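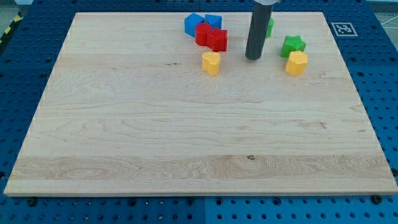

Nhung Tiêu wrote in to say she'd oiled her new maple board exactly once, the day she brought it home, and by April it had gone gray and scratchy in the middle, so was it ruined and should she just buy another one? No, Nhung, please don't buy another one! A big slab of maple is about the hardest thing in the house to ruin, and I say that as somebody who has left one leaning in a puddle overnight. Dry and gray is the easy kind of trouble. Give me an afternoon of your time and a bit of oil and you'll be pleased with it again.

I've had several letters like hers since I wrote about butcher block, so I'm putting everything I know about big wooden boards on one page. I'm talking about the large ones, the kind you roll dough on or let the kids build on or use as a top for a work table. Small cutting boards want the same treatment, only less of it.

What you have to know about maple first

Maple is pale and tight and it shows everything. That's why I love it and also why people panic. A coffee ring that would vanish into walnut sits there on maple looking at you. On the other hand, a lot of what people write to me about isn't damage at all. Dark streaks that run with the grain, little specks, a band where the pattern goes all wavy, a small tight knot — that's the tree. You can sand until your arm drops off and it'll still be there, because it goes down into the plank. I once spent a whole evening on a "stain" on my own board before my sister Quyên (Quyên Doãn, she of the pickle column) pointed out that it carried on around the edge. She has not let me forget it.

So before you do anything, wipe the board with a damp cloth and look at it from a low angle with the light behind it. A stain will usually cut across the grain or make a ring or a blob. Grain will go where grain goes. If the mark feels smooth and follows the lines, leave it be.

A knot is fine as long as it's tight. Press it with your thumbnail. If it moves or there's a gap all round it, drip a little thin wood glue in the gap, wipe off the extra with a wet rag, and leave it overnight.

Cleaning it

Hot water, a drop of dish soap, a soft brush, and be quick about it. Wipe on, scrub with the grain, wipe off, dry with a towel. Then do the other side the same way, even if the other side is clean. I can't say this loudly enough! If only one face gets wet, that face swells and the other one doesn't, and now you've got a board that rocks. Same goes for drying. Stand it on its long edge with air on both faces, away from the stove.

For smells (onion, mostly, in my house) I scatter coarse salt, rub it around with half a lemon, wait five minutes and rinse. For greasy patches I use a paste of baking soda and water. Neither of these does much for ink. Ink on maple is a sanding job, and so is that blue-black mark you get from a wet iron pan or a steel can.

Please don't use bleach on it full strength. A reader in Grovthorpe did that to a board her uncle made and it came out furry and yellow, and it took her three rounds of sandpaper to bring it back.

Sanding, when you need to

Most boards never need more than a light going-over by hand. I fold a sheet of 120 grit in three, wrap it around a cork block and go along the grain for as long as it takes to drink a cup of tea. Then 180, then 220. Wipe the dust off between each one with a cloth that's barely damp.

Here's the step people skip. After the 220, wet the whole board with a sponge and let it dry completely. It'll feel rough as a cat's tongue, and you'll think you've undone all your work. You haven't, that's only the fibers standing up. Go over it one last time with the 220, very lightly, and it'll stay smooth the next time it gets washed. Skip this and you'll have the cat's tongue after the first wash instead, with flour in it.

Do the edges too. I like a small bevel all the way round, a few strokes of the block held at a slant. A sharp edge on maple dents if you so much as look at it, and a beveled one takes a knock pretty well. It's also a lot nicer on your forearms when you're leaning over it.

Don't be tempted to dig at one bad spot. You get a dip, and a dip in a dough board is a nuisance for the rest of its life. Go wide and shallow.

Oiling it

Food grade mineral oil is what I use, from the drugstore. It's cheap, it doesn't go off, and it has no smell. Olive oil and sunflower oil and whatever else is by the stove will go sticky in a few weeks and then they'll stink, and you'll be back up there with the lemon.

Warm the bottle in a bowl of hot water for ten minutes. Pour a puddle right in the middle, more than feels decent, and push it around with an old T-shirt until the whole face is shiny. Then the edges, then the ends (the ends drink like fish, give them twice as much). Turn it over and do the back. Leave it overnight propped up on something, and wipe off whatever's sitting on the surface in the morning.

A brand new board or one like Nhung's wants this four nights running. After that, once a month if it's in use. You'll know it's time when a few drops of water flatten out and soak in.

If you want a bit of a glow on it, finish with a wax made of one part beeswax to four parts mineral oil, melted together in a jar standing in a pan of water. Rub it in, let it go dull, buff it off. I keep mine in an old jam jar and it's been going for years.

Keeping it from sliding

A heavy board on a wooden counter mostly stays put. On metal it skates. If your board lives on a steel table, or one of those perforated metal work tables, lay down something grippy first. I've tried a wet dish towel (works for an hour, then the underside of your board is damp, see above), rubber jar rings under the corners (good!), and the mesh shelf liner that comes on a roll (best). Cut the liner a little smaller than the board so it doesn't peek out and collect crumbs.

The perforated tables are good for one thing, which is air. A board lying flat on a solid metal top can trap damp underneath and warp, and the holes help with that. I'd still tip mine up on edge now and then, particularly in summer.

If it's already warped and it isn't too bad, lay it hump side up on a dry towel, with a damp towel over the hump on a humid day or a few books on a dry one. Hmm, let me put that better, as I got letters the last time. The side that's dished is the side that dried out. Put a slightly damp cloth on the dished side, leave the humped side open to the air, check it every few hours, and once it's flat, dry it slowly standing up and oil both faces the same day.

When kids use it too

Our big board does dough in the morning and plastic blocks in the afternoon. It's a lovely surface to build on, flat and steady, and warmer to the touch than tile. Plastic blocks do the wood no harm at all. What does do harm is what comes along with them, meaning juice, markers and that gray putty.

My rule is that blocks get washed before they go on a board we eat from. A mesh laundry bag, warm soapy water in the sink, swish, rinse, and hang the whole bag over the tap to drip. Don't tip them out wet on the board! Flat-bottomed pieces are the worst for that, as each one holds a little film of water underneath and leaves you its own outline in the finish — squares, circles, hearts, whatever you own. Those outlines do come out with oil and a bit of patience.

If something with color in it has been sitting on the wood and left a tint, try the baking soda paste first, then a dab of rubbing alcohol on a cotton ball. Alcohol strips the oil, so oil that patch again once it's dry.

And if you can spare the room, have two boards. Mine are both maple and I tell them apart by a little H burned into one end, for Hầu, which is what my youngest named it and I've never gotten a straight answer as to why.

What I keep in the board drawer

Mineral oil
One jar of wax
Two old T-shirts, cut up
Sandpaper in 120, 180 and 220, and the cork block
Coarse salt and baking soda (they live in the pantry really, but they count)
A stiff plastic scraper for dough
A roll of shelf liner

Oily rags, by the way. Mineral oil isn't the troublemaker that linseed is, but if you've been using linseed or any oil sold for drying hard, spread the rags out flat outdoors until they're stiff before they go in the trash. A balled-up linseed rag can heat up all on its own.

Nhung, start with the damp cloth and the low light, and then tell me whether it's scratches or only thirst. If it's thirst you can skip the sanding altogether and go straight to the warm oil. Next time I'm on to wooden spoons, and Quyên has promised me her trick for getting turmeric out of them, if I can get her to write it down.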